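Pletholm growers back shared drying shed after wet harvest

Coffee growers in the Pletholm district will share a covered drying shed from next season, after a run of rain during picking left several farms with parchment they could not dry on open beds.

The shed will be built on cleared ground beside the Antwi wet mill, on the road out to Jitdale. Ten growers have signed up. Each will pay a joining fee and then a set rate per tray for the days their coffee is inside. Work on the slab begins in March and the trays are being welded now.

Carys Maddocks, who grows coffee on the Jitdale side of the ridge and put the plan together, said small farms had been caught out by showers that arrived in the afternoon and stayed for days.

"You can pick at the right time and pulp the same evening, and then you have wet coffee and nowhere to go with it," she said. "I lost a good lot that way. It went musty in the middle of the bed and I sold what was left for blending."
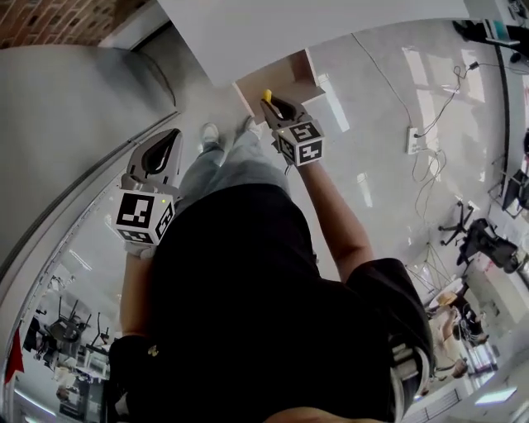 A gripper in each hand, both pointing away from the body.

The growers first looked at buying a mechanical dryer. Quotes came in higher than most of them could carry, and there were doubts about gas deliveries on the Jitdale road when the creek is up. A shed with raised trays, a clear roof and side walls that roll up was cheaper to put in and can be added to later. Two fans at the western end will move air through when there is no breeze.

The trays will be stacked on racks at three heights, with a walkway between them wide enough for a barrow. Fresh parchment goes on the lower trays in a thin layer and is turned through the day. Once it has lost its surface water it moves up and can be spread deeper. Naturals, which are dried with the fruit still on, will be kept to the eastern racks so that fruit flies and juice stay away from the washed lots.

Space was the main point of argument at the meeting held on Monday at the Ponov hall. Larger growers wanted trays allotted by the size of last year's crop. Smaller ones said that would leave them waiting in the busiest fortnight. The group settled on a booking sheet with a cap of 22 trays for any one farm while others are in the queue. Unused bookings lapse at noon on the day.

Every lot will carry a tag with the grower's name, the variety and the date it was pulped. Moisture will be tested before anything is bagged, and coffee that is too wet will stay on the trays at the grower's cost. Growers will do their own turning or pay someone to do it.
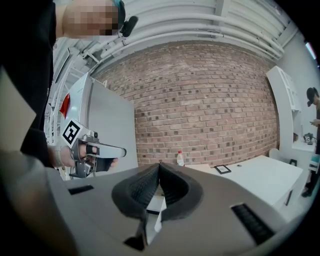
Maddocks said the tagging mattered as much as the roof. Several of the farms sell to roasters who want to know which block a coffee came from, and lots have been mixed up in the past when sheds were borrowed at short notice.

"If I send a sample and the buyer likes it, the bags have to be the same coffee," she said. "That's hard to promise when it has been dried in three different places."

The Antwi mill will provide water and power, and will bill the group for both at the end of each season. Growers who use the mill for pulping can have wet parchment carried across by trolley. Those who pulp at home will need to bring it in before 4 pm, when the gate is closed to vehicles.

There is room on the site for a second shed – the same size, on the uphill side – but no decision will be made until the first has been through a full harvest. The group also wants to see how the clear roof holds up to hail.

Growers outside the district can ask for trays in the quieter weeks at the end of picking. They will pay a higher rate and must bring their own bags. The minimum booking is one tray for seven days.

The booking sheet will be kept at the Antwi mill office, with a copy on the noticeboard at the Ponov hall.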